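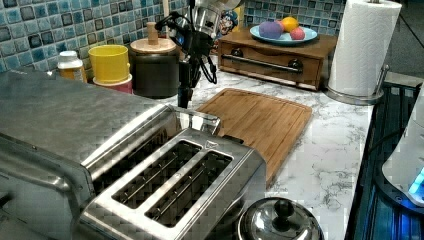 Robot teaching by demonstration is the practice of recording a person as they move a robot through a task, so that a control program can later be fitted to the recording. The two main forms are hand guiding and remote control.

Hand guiding

The operator holds the arm and moves it directly while its joints are slack. Joint angles are logged at each step. The method needs little equipment, but the operator's hands often block the cameras.
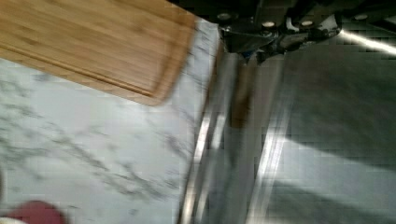
Remote control

The operator works a separate device, and the robot's arm copies the motion. In the Belhaj layout, a small leader arm is matched joint for joint to the working arm. Kitchen tasks are widely used because they combine rigid tools with cluttered benches.

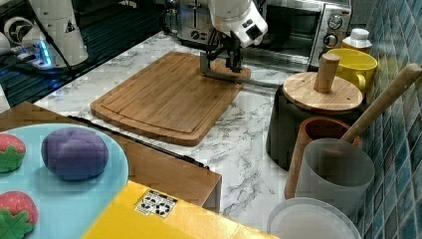
A gripper holding a knife over a bamboo cutting board.

Recording and storage

One attempt is called an episode. The Dovier kitchen set holds 3,688 episodes across 28 tasks, each labelled by 3 reviewers. Views from fixed cameras and from the wrist
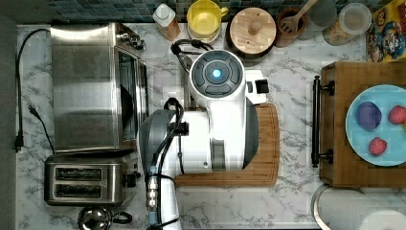
are stored with the joint log on a shared clock. Episodes with dropped data are normally discarded before training.

See also: Bolstead grip scale; Darnport protocol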